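Robótica de servicio – Apuntes de la unidad 2
Evaluación de un kit bimanual comercial: Derkard, de Vastungate
Prof. Cengiz Gündoğdu

2.1 Alcance
Se revisa el kit como producto cerrado: dos brazos, pinzas, controlador y licencia de software. Queda fuera la base móvil, que el fabricante vende aparte. Precio de lista en noviembre: 1,184 por licencia anual, sin soporte.

2.2 Tarea de referencia
Untar mermelada en una tostada con cuchara. La tarea combina agarre de un mango delgado, extracción de un material viscoso y transporte sin derrame. El segundo brazo puede sujetar el pan o permanecer abierto, según la política cargada.
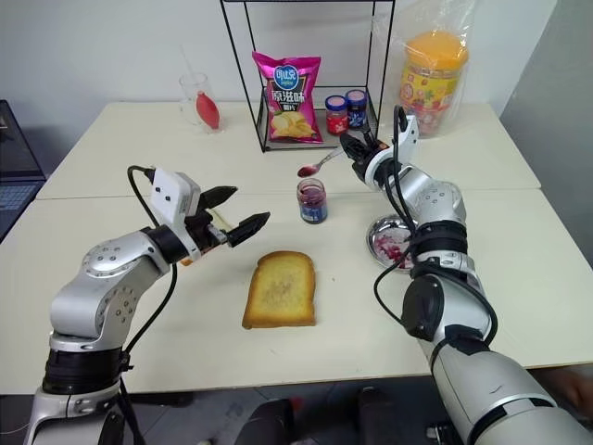

Fig. 1. Transporte de la mermelada con el brazo derecho; pinza izquierda abierta y sin carga.

2.3 Criterios
Orientación de la cuchara: se mide la inclinación del mango desde que sale del frasco.
Coordinación: distancia mínima entre pinzas en todo el ciclo.
Repetibilidad: serie de 126 ciclos, con unos 1,000 puntos de trayectoria por ciclo.

2.4 Observaciones
La documentación de Vastungate no especifica la fuerza de cierre con mangos metálicos – dato que debe pedirse antes de comprar. El módulo Drudulance registra ambas pinzas con un reloj común.

Lectura: manual de Derkard, cap. 2.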